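Stilside Short Film Program: Progress Report to the Valtex Fund

1 May 2025 | 2 min read
Print | E-mail | 4 shares | 0 comments
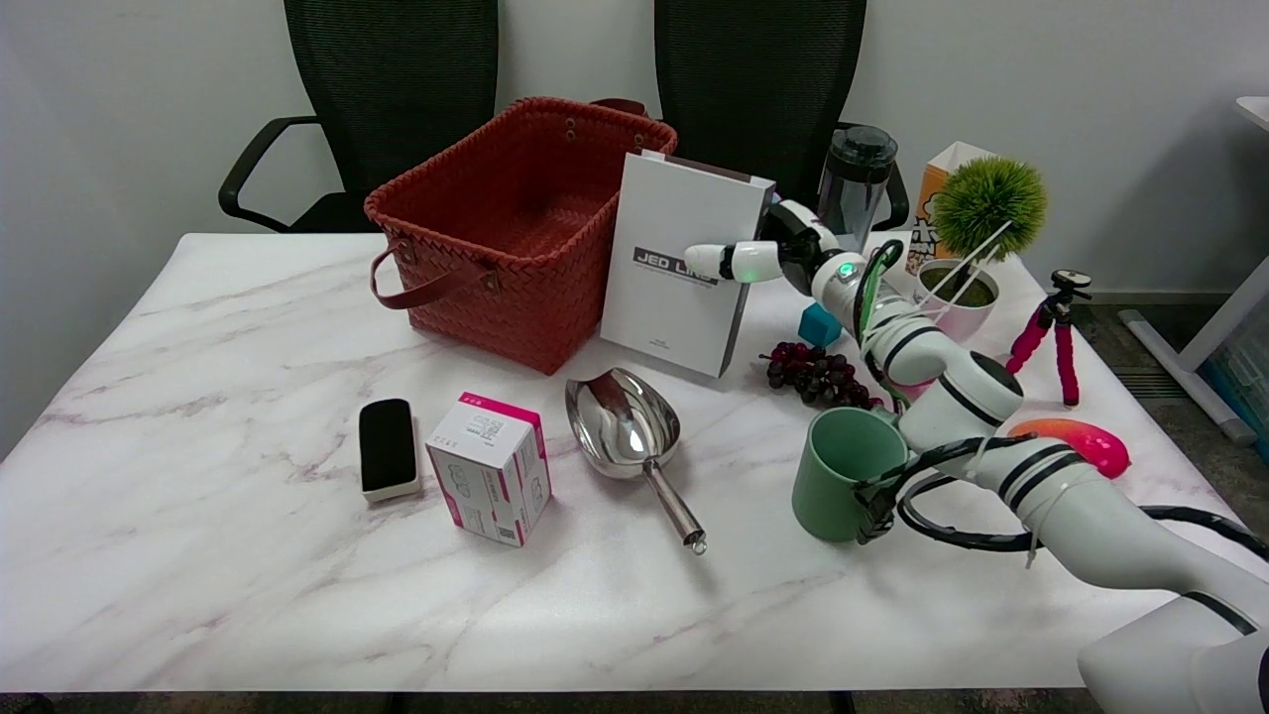
Work to date

Submissions closed with 300 films received. Abena Appiah and Gillespie Haldane have viewed all of them and passed 80 to the second round. The final program will have 23 titles.

Subtitling is behind schedule. Two films still need English files -- Nouhaila Bensaid expects both this month.

Spending

Venue deposit paid in full. Print costs came in $1,000 under budget, and we ask to move that amount to filmmaker travel.

Next steps

Mansa Ackah will confirm screening times with the Hulitz theater. The festival opens in August. Ticket prices have not been set.

Submitted by Afia Essien

Print | E-mail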